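Teleop catch-up, Saturday morning - notes

I said I'd write these up if somebody else made the coffee, so blame me for anything I got wrong. Present were Ingeborg Stöcker (chairing), Tobiloba Ugwu, the two folks from Belten on the call, and me on the keyboard. We started at 9:40 because the call link was the old one.

1. Last time's actions

Tobiloba fixed the naming of the demo files, so no more "final_final2". Thank you! The Belten people still owe us the hand calibration notes and promised them again. I have not moved the old Lelex recordings off the shared drive. I know. It stays on my list.

2. Where we are with the drawer task

The target for the simulated drawer task is 3,000 demos and we have a bit over 2,000, which everyone was pretty happy with. Ingeborg asked how many of those she could really train on, and that took the fun out of it a little. Tobiloba has been going through them and threw out 39 from the last batch, mostly for the same thing: the operator starts the pull before the fingers have settled on the handle, so the drawer either jerks or doesn't come at all.

We had a long talk about the grip. The handle is a flat strip and there isn't much to hook. I've been coming at it with the left hand open, fingers laid along the metal and thumb kept well down out of the way, and then closing. Tobiloba likes to close the thumb early because it feels more natural in the gloves. Ingeborg doesn't mind which one we use as long as we all use it, since a mix of the two seems to be confusing the policy right around the moment of contact. After some back and forth we went with open hand first, thumb low, then close. Tobiloba says he'll get used to it - he was a good sport about it.

The other thing was what the right hand should be doing in the meantime. In a lot of demos it just drifts. We agreed it holds the object clear of the table, to the right of the cabinet, and stays put until the left hand is done with the drawer. Please don't rest it on the table between moves, even if your arm is tired. Take a break between demos instead.
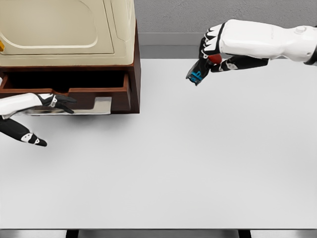
3. Gloves versus controllers

Belten asked if we'd consider going back to handheld controllers for part of the collection. Their operators get sore wrists after an hour in the gloves, and I can't say I blame them. My own feeling is that controllers are fine for reaching and lousy for fingers. With a trigger you get one number for the whole hand, and then you're stuck with whatever closing shape somebody programmed. Ingeborg was more open to it than I expected. She'd like a small side-by-side: 28 demos with controllers, same task, same start positions, and then we look at the contact part only.

Tobiloba brought up lag. He gets a noticeable delay when the simulator is rendering at full quality, and he ends up waiting for the hand to catch up and then overshooting. We'll record with rendering turned down and re-render afterward. The Belten folks were surprised we weren't doing this already. Fair.

4. Showing it by hand on the real arm

Short one. Nic Giolla wants a session where we guide the real arm through the drawer motion by hand, no gloves at all, just holding the wrist and walking it through. I'm excited about this one! Ingeborg reminded me (twice) that guiding by hand gives us a nice arm path and nothing useful for the fingers, so it won't replace the teleop demos. We'll do it in September if the Joson bench is free. Somebody needs to ask, and I guess that's me.

5. Any other business

The reset button in the simulator puts the drawer back but leaves the object wherever it was dropped. Tobiloba has a script for it and will share it. Also, please write your initials in the session log. Three sessions have no name on them and we can't ask anybody what happened.

Actions

Tobiloba: write up the agreed grip in half a page, share the reset script, turn rendering down on both stations.
Belten: calibration notes, and the 28 controller demos.
Ingeborg: pick the start positions for the comparison.
Me: Lelex recordings (really), ask about the Joson bench, send Nic Giolla the hand guiding plan.

We wrapped up at 11:15. Next one is same time, with the new link.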